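Search this site
Enter keywords
Go

Filed under: Opinion, Small Town Living

Print this page | E-mail to a friend

In defense of the slow way home

I drive from Terncombe to Drustunwood and back for work, and I have done it long enough that I have opinions. The main one, and the one that gets me into trouble at dinner, is that we should leave the old road alone. I don't mean let it fall apart. Patch it, paint it, mow the sides, please fix that dip by the feed store before it takes somebody's muffler off. But leave it two lanes, leave it slow, and quit talking about it like it's a disease the county caught.

There's a proposal going around again to widen the whole stretch. Two more lanes, a median, a proper interchange out at Kettle where there is now a blinking light and a produce stand. I've heard every version of the pitch, and every version starts with how many minutes I'd get back. The current number is 5. Five minutes each way, if everything goes right!

Now, I like five minutes as much as the next person. I could use five minutes. But I've been trying to picture what I'd do with these particular ones and I keep coming up with the same picture, which is me standing in the kitchen in my coat, looking at my phone. I already do plenty of that.

What I do on the road is different. I think up birthday presents. I have finally forgiven a cousin somewhere past the second church. I wrote most of a eulogy out there one January, out loud, with the heater roaring, and had to say it over and over so I wouldn't lose it before I got home to a pencil. My best ideas at work (there have been a few, my boss might dispute the number) came to me behind a slow truck. You can't do that at 75 with somebody's headlights in your mirror. You're too busy staying alive.

And I like sharing the road with people coming the other way. On a big divided highway the other direction might as well be another state. On ours you pass each other close enough to lift a finger off the wheel, and people still do it, mostly the older ones, and a few teenagers who I think started as a joke and got the habit.
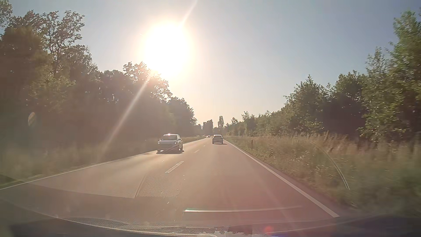 Beryl Oakley thinks I'm being sentimental, and she told me so in a letter I've been carrying in my bag all week. Her view is that a person with a nice steady desk job can afford to love a slow road, and a person clocking in at a warehouse with a points system can't. One tractor, she wrote, and you're late, and three lates and you're looking for work. She also said that ambulances use that road too, and had I thought about that while I was composing my poetry?

Well, ouch. And fair. I've turned that letter over a good many times and I don't have a clever reply to the warehouse part. If your boss docks you for a tractor, you have a bad boss, but knowing that won't pay your light bill. The ambulance part I take more seriously still. I'd be happy to see turnouts put in so slow traffic can pull over, and a good wide shoulder wherever there's room for one. I'd vote for that tomorrow. I'd bake something for the meeting.

What I can't get behind is the jump from "some people are sometimes stuck" to "let's pour concrete over the whole thing." I've lived near a widening before. When I was first married we rented in Vostdale, and they were just finishing theirs. For a year it was wonderful. We zipped around like kids with new bikes. Then the big store went in by the ramp, and then the other big store that always follows the first one, and the apartments, and the place that sells only mattresses, and by the time we moved away it took me longer to get to the grocery store than it had before they started. I'm not an engineer and I won't pretend to be. I only know I had the same ice cream in the same bag in the same trunk, and it started coming home soft.

Meanwhile the old Main Street in Vostdale, the one the traffic used to have to go through, just sort of went to sleep. The shoe repair closed. The diner hung on with a banner, and then a smaller banner. People said it was the economy, and maybe it was, I'm sure the economy had a hand in it. But when you make it easy for everyone to go around a place, they go around it.

Kettle has 63 people in it, according to the sign, and the sign hasn't been updated in my time. It has the produce stand, a gas station with very good boiled peanuts, and a bench. I stop there maybe more than I should. I'd never have stopped once if I'd been on a ramp forty feet over it. I learned what to do about squash bugs at that stand. I learned that the woman who weighs the tomatoes went to school with my mother-in-law and has stories, and I have been using those stories wisely ever since.
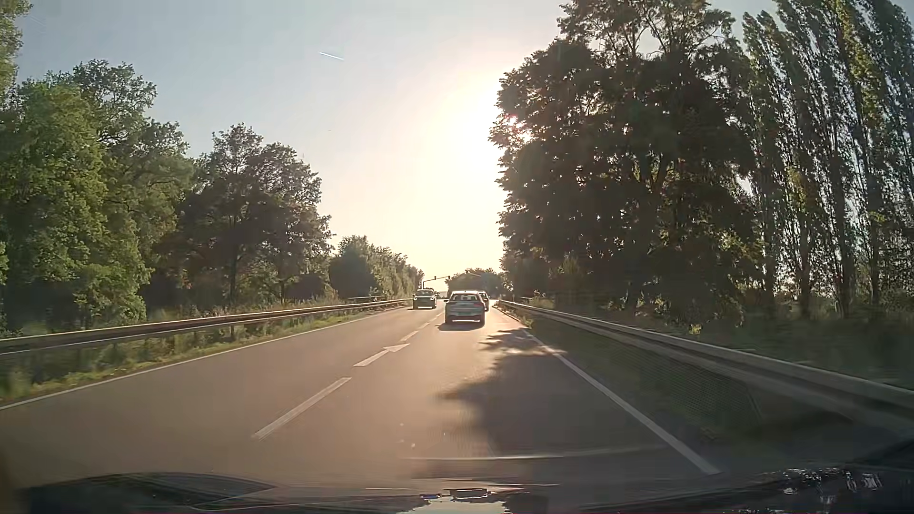 So what would you do about the traffic at five o'clock, then? Spread it out, mostly. Half of what we call a road problem is a clock problem. The school, the county offices and the two biggest employers in Drustunwood all turn loose at the same time, and then we all act surprised to meet each other. Move one of them by half an hour and you've done a good part of the job without cutting down a tree. Run a bus that comes often enough to trust, and you've done a bit more. Neither of these comes with a ribbon to cut, and I suspect that's held against them.

I got to talking about all this with Anjana Hettiarachchi after choir. She grew up in a much bigger city than I ever lived in, and she was amused that we call it traffic. She told me that when she first moved out here the drive made her itch. She'd sit behind a hay wagon with her jaw clenched, doing the arithmetic. Then one spring she missed her turn because she was looking at somebody's new calves, and had to go all the way down to the church lot to get turned around, and she realized she hadn't done the arithmetic in weeks. She still wants the turnouts. She wants them more than I do, and she has drawn me a map on the back of an alto part.

I think about that jaw clenching, because I do it too. I don't want anyone to think I float along out there like a saint. There's a man with a boat trailer who I have called things I wouldn't repeat to my pastor. Low sun in your windshield is no treat either, and my visor has a crack right where I need it. Some evenings I'm tired and I want to be home and I would trade every calf in the county for an empty passing lane.

But I don't believe that how I feel on my worst evening is a good way to plan a road. If we built everything for our worst evening there'd be nothing left but drive-thrus. We've already done it with the bank and the pharmacy, and I can now go an entire day of errands without hearing my own name. I miss being held up. I miss the teller who wanted to know about my mother's hip. It drove me crazy at the time, I had places to be, and I couldn't tell you today what one of those places was.

There are 200 trees marked along the stretch, by the way. That's the county's own count, it's in the packet, page 2, in the kind of small type they use for things they'd like you to be casual about. Little orange dots of paint. Go out and look before you make up your mind. Some of them are scrubby and I won't miss them. Some of them were there when my husband's grandfather came through with everything he owned tied to the roof.

You may decide Beryl's right and I'm a soft-headed woman with a flexible lunch hour. She'd be delighted, and she is going to speak at the hearing, and she's good, so I'd get there early for a seat. Bring a cushion. Those folding chairs are the same ones from the old fire hall. I'll be leaving work at four and taking the slow road over, and if you get stuck behind me, go ahead and wave.

Print this page | E-mail to a friend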